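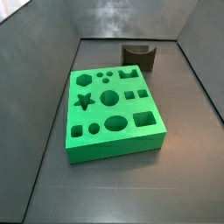
If you've ever taught a child to lay a table by standing behind them and steering their elbows, you already know most of what there is to know about showing a robot a job. I've been at it since last winter in our shared workshop at Taldale, and people keep asking me for tips, so I'm finally putting them all on one page (my own bits plus plenty pinched from other people). First one: start with a task where you can see from across the room what the right answer is. A foam block with shaped holes is lovely for this. The arch only goes in the arch, the star only goes in the star, and you can stand the piece you're working on just behind the block, near its own hole, so the arm hasn't far to travel on the first few goes. Save the clever layouts for later on!

Clear the decks before you start. I mean properly clear, no spare pieces, no screwdriver, no mug. Whatever is in view while you're driving is part of what you're teaching, and a stray pencil that sits there for a whole afternoon ends up as part of the lesson. Wipe the floor of the box too if you're fussy. I'm not, much.

Hand guiding or remote? I get asked this more than anything. Hand guiding is where you hold the arm itself and walk it through, and it's smashing for big sweeping moves, wiping a worktop, opening a drawer. The trouble is that you get in the way. Your sleeve's in view, your thumb's in view, and you lean on the thing without noticing and it learns your lean. For anything that has to drop into a hole I go remote every time. We use the Jokell handset, which is a bit clunky and has a trigger that sticks, but you keep your hands out of the box.

Drive slower than feels sensible, then slow down again for the last little bit. Kimutai Mosoti taught me to breathe out as I lower the piece, like you would threading a needle, and I laughed at him and now I do it every single time. If you've got a camera down by the gripper, use that one for the final approach and ignore the wide one completely. Flicking your eyes between two screens is how pieces get dropped.
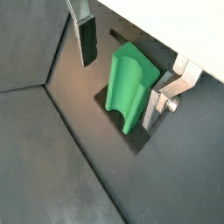 Photo: Aisyah Wibisono, Taldale workshop

Give each piece a home to start from. A holder that keeps a part upright saves no end of grief, and on a piece with a groove down its front like the green one you can tell straight away which way round it's facing. Parts lying on their sides want a completely different grab, so I'd leave those until the upright ones are going well. Do check the holder is fixed down before you begin — I had one creep across the floor over a long session and had to bin the lot.

Decide on your grab and stick with it. Fingers either side, same height, same way round. If you fancy trying another grip (and you will, boredom is a powerful thing) then start a fresh batch and give it its own name. Mixed grips in one batch gave me an arm that hovered over the piece dithering, like me in front of the biscuits.

Keep some of your wobbles. I used to delete any run where I missed and had to come back, and Halima Kioko told me off for it, quite rightly. A run where you miss by a whisker, lift, shuffle over and try again shows the arm what to do when it misses too. What you should bin: dropped pieces, anything where you stopped halfway to answer the door, and anything where you pressed the wrong button and swore.
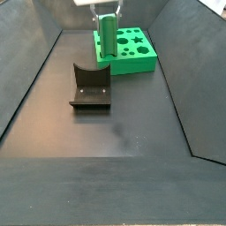

Green piece in the fingers, down at the left side of the block.

Pause at the top. When the piece is over the block, stop for a beat, line up, then go down in one go. I don't like long pauses though. Sit there dithering for ages and the arm learns to sit there as well, and then you're watching a machine think about its life choices while your tea goes cold.

How many goes? For one piece into one hole I plan on 200 and see how it looks. Emmanuel Kinyua swears by 1,000 but he has more patience than I have, and a better chair. I do them in batches of 16 with a stretch in between, and never more than 4 batches in an evening, as my driving gets sloppy and I can see it when I play them back.

Move things a bit between batches. Nudge the block, turn it, swap which side the holder's on. Small changes first.

Write the notes while you're sitting there. Mine are in a school exercise book: batch name, which piece, who was driving, anything odd. Afaf Haddad keeps hers in a spreadsheet with colours and it's a thing of beauty, but the exercise book doesn't need charging.

Next page will be cloths and folding, once I've stopped being cross about tea towels.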